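Section 4. Hanging clothes on the tabletop rack

Applies to the Dastau wooden rack with base tray. Revised Sep 9, 2024 by Anjani Lubis.

The carton says the rack "keeps a whole wardrobe in order." It doesn't. It is a short rail on a shallow tray, and it holds a few small garments well and a pile of them badly. The steps below assume you want the first result.

4.1 Before you start

1. Set the base tray flat on the table. If it rocks, move it. Folded paper under a corner works until somebody bumps the table.

2. Press down on the rail with one hand. It should not turn or dip. If it does, go back to Section 3 and tighten the upright again.

3. Put the clothes waiting to be hung in a basket beside the rack. The Maltetti insert recommends a sorting mat, sold separately for $18. Any open basket does the job.

4.2 Hanging

4. Take one garment and one hanger. Feed the hanger in from the bottom hem so you don't stretch the neck.

5. Close the top button or snap, if there is one.

6. Hold the hanger near its hook, lift it clear of the rail, and lower it straight down. Don't slide it on from the end - the hook scratches the finish.

7. Start at the far end of the rail and work toward the upright.

Note: Colored hangers are often sold as a sorting system. Lavender, light blue and pale yellow all hold up a shirt equally well. Use the colors as a code if you like, but write the code down, or you will be the only one following it. 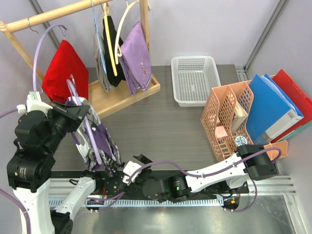

Do all the hooks need to face the same way?

Only if you want to take several garments off at once. Hooks facing one way lift off together. For pieces you remove one at a time, it makes no difference, whatever the carton says about "professional presentation."

4.3 Spacing

8. Leave a finger's width between hangers. Garments pressed together come off the rail with the same creases they went on with.

9. Hang heavier pieces closest to the upright.

Caution: Do not hang wet clothes on this rack. Water ends up in the base tray, and the tray has no drain. The leaflet calls the wood "moisture friendly." We would not count on that.

Caution: Keep papers and binders clear of the rail's swing if you move the rack while it is loaded. Better still, unload it first.

For replacement hangers, ask for part 586. Empty hangers can stay on the rail.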